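Home & Cleaning | Company News | Small Tools

Search news releases Search Advanced

Pikico Adds Tabletop Dustpan and Brush Sets to Its Workroom Range

Pikico, a supplier of cleaning tools for craft rooms and shared workshops, will add small dustpan and brush sets to its Workroom range in February. The sets are meant for crumbs, foam scraps and sponge trimmings that collect on a work table during the day.

"People buy a good broom for the floor and then clear the table with the side of their hand," said Margareta Oprea, product manager at Pikico. "We wanted a pan that sits flat on a mat and a brush short enough to use between two bins."
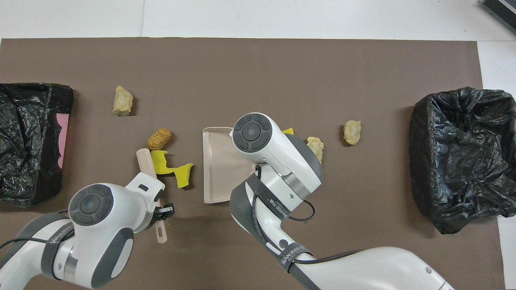 The range was planned with Voicu, a shared workshop where members cut foam and sponge for upholstery and model making. Voicu has 15 work tables and 107 members. Tables are cleared at noon and again at 5 p.m., and members put the scraps in lined bins before the next group sits down.

Costel Ene, who runs the Voicu workshop, said larger pieces are easy to pick up by hand. The small yellow bits of sponge take longer. "They roll away if you push too hard," he said. "Short strokes, pan down flat, and keep the lip close to the brush."

Pikico suggests placing a bin at each end of the mat and folding the liner well over the rim. Large chunks should go in first, followed by whatever is left on the mat. Pans can be rinsed in warm water. Brushes should be shaken out and hung up.

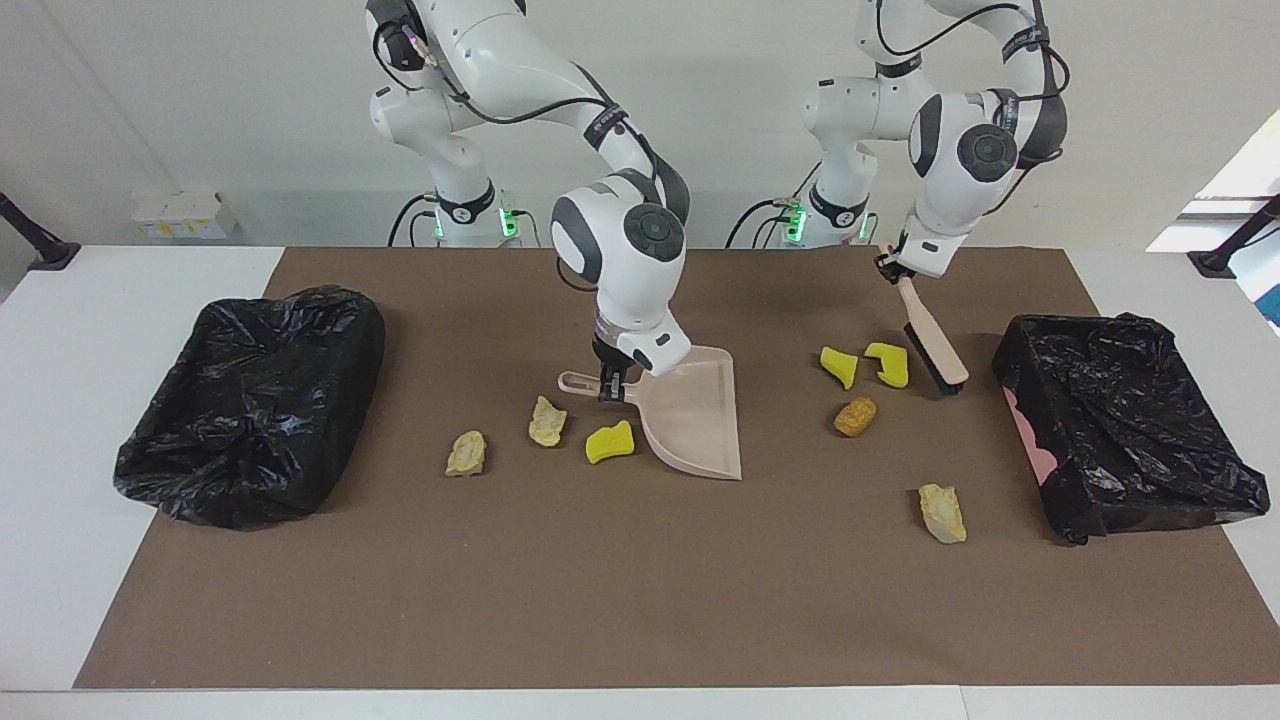 Reading time: 2 min

The first order is 500 sets. Voicu will receive 128 of them for its tables and its evening classes, and the rest will go to Bumholm, which sells workshop supplies to schools and clubs. Replacement brushes will be sold separately.

"Our customers ask for the brush on its own more than anything else," said Aurelia Ciobanu, buyer at Bumholm.

Trade orders open in February. For price lists and samples, contact Rachid Ramadan at the Pikico sales office.

We use cookies to remember your settings. Accept Manage choices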